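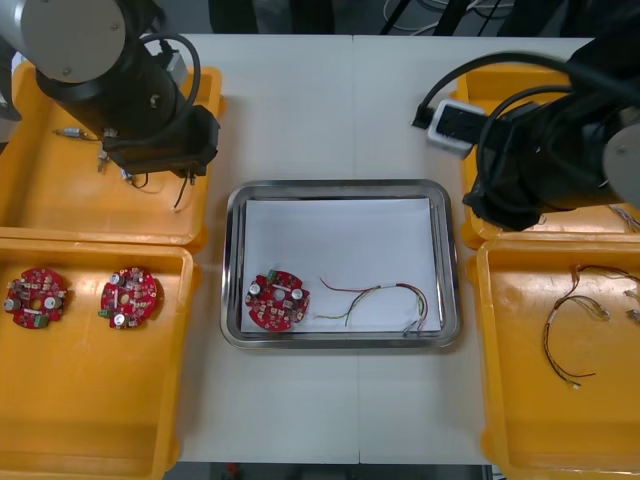
럼 도안은 퇴근길에 공동현관 택배 보관함 앞에서 문이 열릴 때까지 비밀번호를 세 번씩 누르는 일이 잦았다며, 고장 신고를 하려 해도 어디에 전화해야 하는지 적혀 있지 않았다고 말했다.

# 마클리, 공동주택 택배 보관함 무상 점검 실시

(2020년 5월 31일 일요일) 무인 택배 보관함 운영사 마클리(Markley)는 공동주택에 설치된 자사 보관함 3115칸을 대상으로 무상 점검을 실시한다고 밝혔다. 대상은 설치 후 3년이 지난 단지 22곳이며, 점검은 12월까지 단지별로 차례로 진행된다.

점검 항목은 문 잠금장치, 경첩, 조작 화면, 비상 개방용 열쇠함이다. 문이 늦게 열리거나 닫힌 뒤에도 잠기지 않는 칸은 당일 부품을 교체하고, 당일 처리가 어려운 칸은 사용 중지 표시를 붙인 뒤 일주일 안에 다시 방문한다.

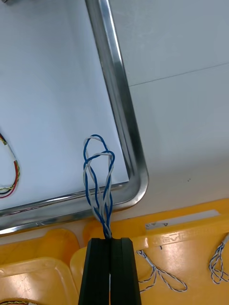 점검 시간은 평일 오전 10시부터 오후 4시까지다. 작업 중인 보관함에는 새 물품을 넣을 수 없으며, 이미 들어 있는 물품은 관리사무소가 입회한 가운데 옆 칸으로 옮긴다. 옮긴 칸의 번호와 새 비밀번호는 문자로 안내한다. 냉장 보관함은 이번 점검에서 제외된다.

마클리는 고장 접수 창구도 정비한다. 지금까지는 설치 시기에 따라 마클리와 협력사 롤릭스(Lolix)가 접수를 나누어 맡았으나, 앞으로는 모든 접수를 마클리 고객센터가 받는다. 전화번호와 보관함 고유번호를 적은 안내판은 점검 당일 부착한다.

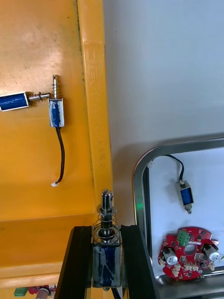

교체 비용은 전액 마클리가 부담한다. 다만 외부 충격으로 문짝이 휘거나 화면이 파손된 경우에는 관리사무소와 협의해 수리비의 80%를 지원한다. 점검 결과서는 단지마다 한 부씩 전달되며, 입주민은 관리사무소에서 열람할 수 있다.
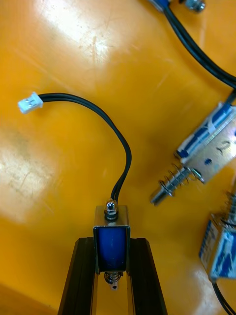
문 잠금장치 점검에서는 걸쇠의 움직임과 배선 연결 상태를 함께 확인한다. 걸쇠를 당기는 부품으로는 소형 푸시풀 솔레노이드가 쓰인다. 파란 코일에 은색 금속 프레임을 갖추고 검은 전선이 딸린 형태가 있으며, 보관함 모델에 따라 크기와 고정 방식이 다르다. 마클리는 교체용 부품 2000개를 확보했다.

점검을 총괄하는 뚜언 다오 운영팀장은 “문이 한 번에 열리지 않는 칸이 있으면 점검일 전이라도 칸 번호를 알려 달라”고 말했다.

단지별 일정은 관리사무소 게시판에 공고한다. 일정 변경은 점검 사흘 전까지 신청할 수 있다.

문의: 마클리 홍보 담당 비 부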